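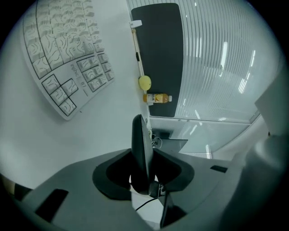
4. Regeln am Aufnahmetisch

So, jetzt wird es praktisch. Wer Kapitel 3 durchhat, besitzt einen kalibrierten Handgreifer und eine Speicherkarte, auf der hoffentlich noch Platz ist. In diesem Kapitel schreibe ich auf, wie wir bei Skorno am Tisch arbeiten, damit die Aufnahmen später zueinander passen. Ein Teil davon ist Vorschrift, ein Teil Gewohnheit, und bei manchem bin ich bis heute nicht sicher, in welche Schublade es gehört. Ich schreibe deshalb „muss“, wenn ich muss meine, und „sollte“, wenn man mit mir reden kann.

4.1 Tisch und Gegenstände

1. Der Tisch darf aussehen wie ein Arbeitstisch. Tastatur, Ball, Saftflasche, Stift: alles erlaubt. Ich habe am Anfang immer alles leer geräumt und bekam dafür wunderbar saubere Daten, mit denen das Modell dann an jedem normalen Schreibtisch gescheitert ist.

2. Flaschen müssen fest zugeschraubt sein, egal ob sie stehen oder liegen. Einmal mit der Hand nachziehen, fertig.

3. Zwischen den Durchgängen sollte sich die Lage der Gegenstände ändern. Flasche mal hinlegen, mal hinstellen, Ball woandershin, Tastatur ruhig schräg. Bitte nicht nach jedem Durchgang alles mit dem Lineal zurückschieben (ja, das hatten wir schon!).

4. Kabel bleiben an der Tischkante oder hinten an der Trennwand. Quer durch den Greifbereich darf keines laufen.

5. Jalousien zu. Ob die Deckenlampen an oder aus sind, ist mir gleich, aber es bleibt innerhalb einer Serie so, wie es war. Spiegelungen in der Scheibe stören weniger, als ich früher dachte – wechselndes Tageslicht stört sehr.

Hinweis: Persönliche Dinge wie Ausweise, Briefe oder Handys mit leuchtendem Display gehören vor der ersten Aufnahme weg. Ein verpixelter Ausweis ist immer noch ein Ausweis, den jemand verpixeln musste, und meistens war ich das.

4.2 Greifer in die Hand nehmen

1. Finger ganz öffnen und wieder schließen, 2 Mal. Es darf nichts haken oder knirschen.

2. Linse mit dem Mikrofasertuch abwischen. Keine Ärmel, keine Taschentücher.

3. Aufnahme starten und den Greifer 5 Sekunden still über den Tisch halten. Die Ruhephase brauchen wir zum Abgleich der Zeitstempel. Serien ohne Ruhephase nehme ich nicht an, da bin ich stur.

4. Langsam anfahren, greifen, kurz warten, ablegen. Wer hektisch wird, legt den Greifer hin und holt sich einen Kaffee.

5. Nach dem Ablegen die Finger sichtbar öffnen und erst dann stoppen.

Vorsicht: Nie mit der freien Hand zwischen die Finger fassen, solange der Abzug gedrückt ist. Die Feder hat mehr Kraft, als man ihr ansieht.

4.3 Wenn zwei Greifer am selben Tisch sind

Darüber haben wir bei Skorno am längsten gestritten. Bei zwei Greifern taucht ständig der eine im Bild des anderen auf, samt Hand und Unterarm. Verboten ist das nicht, es gelten aber ein paar Zusatzregeln:

1. Der quadratische Marker auf dem Gehäuse muss frei bleiben. Keine Finger darüber, kein Klebeband, keine Namensschilder. Wer seinen Greifer beschriften will, nimmt die Unterseite vom Griff.

2. Gesichter bleiben draußen. Hände und Unterarme sind in Ordnung, sofern die Einwilligung unterschrieben im Ordner liegt. Vorher wird nicht aufgenommen, auch nicht „nur zum Testen“.

3. Uhren und auffällige Ringe ablegen, lange Ärmel hochkrempeln.

4. Vor dem Start laut absprechen, wer zuerst greift. Zurufe während der Aufnahme sind kein Problem, der Ton wird bei uns ohnehin verworfen.

5. Stoßen die Greifer zusammen, gilt der Durchgang als ungültig, und beide werden neu kalibriert (Kapitel 3, Abschnitt 2). Bitte wirklich beide.
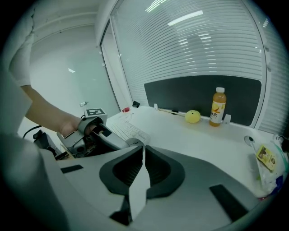

Narendra Vashisht hat mir zu diesem Abschnitt geschrieben, Regel 5 sei ihm zu streng: Ein leichtes Antippen der Gehäuse verstelle gar nichts, und in der Serie Flirkley habe er deswegen einen ganzen Nachmittag mit Kalibrieren verbracht. Ihm würde es reichen, die Marker zu kontrollieren und nur bei einer Abweichung neu anzufangen.

Ich verstehe den Ärger, lasse die Regel aber vorerst stehen. In Flirkley waren am Ende 292 Durchgänge unbrauchbar, und bei den meisten stand „leicht berührt“ im Protokoll. Wenn mir jemand eine Prüfung vorschlägt, die schneller geht und trotzdem etwas taugt, baue ich sie im August in die nächste Fassung ein. Versprochen!

4.4 Protokoll und Abschluss

1. Jede Serie bekommt eine Zeile im Protokoll: Kürzel, Tisch, Greifernummer, Uhrzeit, Besonderheiten.

2. Ungültige Durchgänge werden markiert und nicht gelöscht. Aussortiert wird später am Rechner.

3. Bei 3.000 Durchgängen kommt der Greifer in die Wartung, auch wenn er sich noch gut anfühlt.

4. Karte auslesen, Prüfsumme vergleichen, erst danach formatieren.

Was in die Spalte „Besonderheiten“ gehört und welche Kürzel wir dort verwenden, steht in Kapitel 5.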